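3.2 Sample Handling and Follow-up

Blood samples were drawn from 42 patients at the Dultlow clinic and from 45 healthy adults enrolled through the Fledent register. All samples were taken in the morning, before breakfast, and were kept on ice until they reached the laboratory. White blood cells were separated within 2 hours of the draw. Samples that arrived later were discarded and the donor was asked to return.

Mitochondrial DNA was read to a mean depth of 500 per position. Variants found in only one of the two sequencing runs were left out of the analysis. The Alledel software was used to assign each variant to a cell type, with the default settings in place throughout.

Patients were also asked to complete a short set of household tasks, as muscle weakness is a common complaint in this group. The tasks and their scoring are given in the supplement.

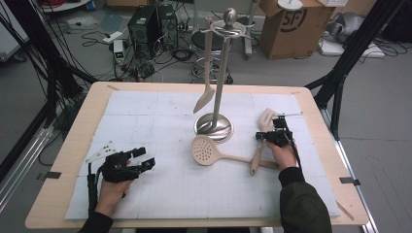
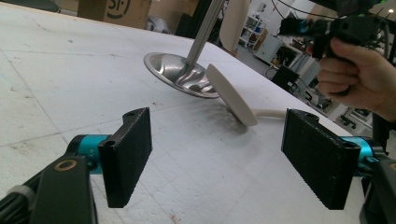
Figure 2. Kitchen utensils on the tabletop.

Task scores were compared with the share of altered mitochondrial DNA in each cell type. The link was clearest in T cells and weak in monocytes. Age explained part of the difference between patients, and it was therefore included in all later models. Sex had no clear effect.

Four patients could not attend the second visit in March. Their first samples were kept in the DNA analysis, but their task scores were removed. Stored material from the Han collection was used to check the variant calls and is described in Section 3.3.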